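Une journée chez les robots de Berkavton

Est-ce que tu sais comment un robot apprend à ranger une boîte ? Nous, on ne savait pas trop. Alors on est allés poser la question à l'atelier Parix, à Berkavton, qui ouvrait ses portes aux enfants le 10/05/2019. Et on est revenus avec plein de réponses (et encore plus de questions !).

Un robot, c'est quoi au juste ?

Un robot, c'est une machine qui peut faire des gestes toute seule. Il lui faut des moteurs pour bouger, des capteurs pour savoir ce qui se passe autour de lui, et un programme pour décider quoi faire. Ton grille-pain a une résistance qui chauffe, mais il ne regarde pas si ta tartine est brûlée. Un robot bien équipé pourrait le faire !

Dans l'atelier, le plus grand s'appelle Yule. C'est un bras articulé, fixé sur un socle, qui sait soulever une bouteille et la reposer tout doucement. Carys Rees, l'ingénieure qui nous a accueillis, l'a fait travailler devant nous. Le bras avance, ralentit, s'arrête, repart. Tout le monde retenait son souffle.

Pourquoi c'est si difficile d'attraper quelque chose ?

Essaie chez toi : prends un œuf, puis un livre. Tu n'as pas serré de la même façon, et pourtant tu n'as fait aucun calcul. Ton cerveau s'entraîne depuis que tu es bébé ! Un robot, lui, commence à zéro. S'il serre trop fort, il écrase. S'il ne serre pas assez, tout tombe par terre. Et si l'objet est transparent, c'est encore pire, car ses caméras ont du mal à voir où il commence et où il finit.

Pendant longtemps, il fallait écrire chaque mouvement dans le programme : avance de 5 centimètres, tourne, ferme la pince. Dès que l'objet était un peu de travers, le robot attrapait du vide.

Montrer au lieu d'expliquer

Quand tu as appris à faire tes lacets, on ne t'a pas donné une liste de chiffres. Quelqu'un t'a montré, et tu as recommencé jusqu'à y arriver. Eh bien, on peut faire pareil avec les robots !

Soo-ah Hong s'occupe de cette partie-là. Elle nous a expliqué qu'une personne prend deux pinces, une dans chaque main, et fait le travail elle-même : ouvrir, attraper, déplacer, poser. L'ordinateur enregistre le chemin suivi par chaque pince. Pour les repérer, on peut y fixer de petites plaques blanches avec des points noirs. Les points servent de repères : en les suivant, des caméras calculent où se trouve la pince et de quel côté elle penche. Malin, non ?

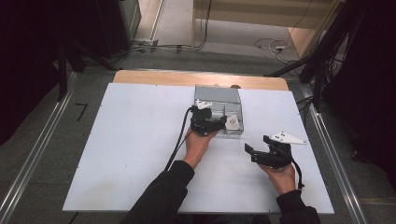
Une pince dans chaque main : la gauche travaille au-dessus de la boîte grise, la droite garde ses mâchoires ouvertes.

Il faut recommencer le même exercice très souvent, en changeant un peu les choses à chaque fois. La boîte plus à gauche, la boîte tournée, la boîte plus loin... Pour un seul exercice, baptisé Turkley, l'équipe a enregistré 279 essais ! Le programme compare tous ces gestes et apprend peu à peu ce qui compte vraiment.

À nous de jouer

Ensuite, on a pu essayer. Le défi : mettre un bouchon dans un gobelet avec une pince. Ça paraît facile, mais on ne sent pas l'objet sous ses doigts, et au début on ferme toujours à côté. Mon record est de 72 secondes, et j'en suis très fier !

Les mots à retenir

Pince : la « main » du robot. Elle a souvent deux mâchoires qui s'ouvrent et se ferment.
Capteur : ce qui permet au robot de mesurer la lumière, une distance ou une force.
Démonstration : un geste fait par une personne pour que le robot l'apprenne.

Et si tu veux t'entraîner à la maison, prends une pince à cornichons et essaie de ranger tes crayons dans leur trousse. Pas le droit d'utiliser les doigts !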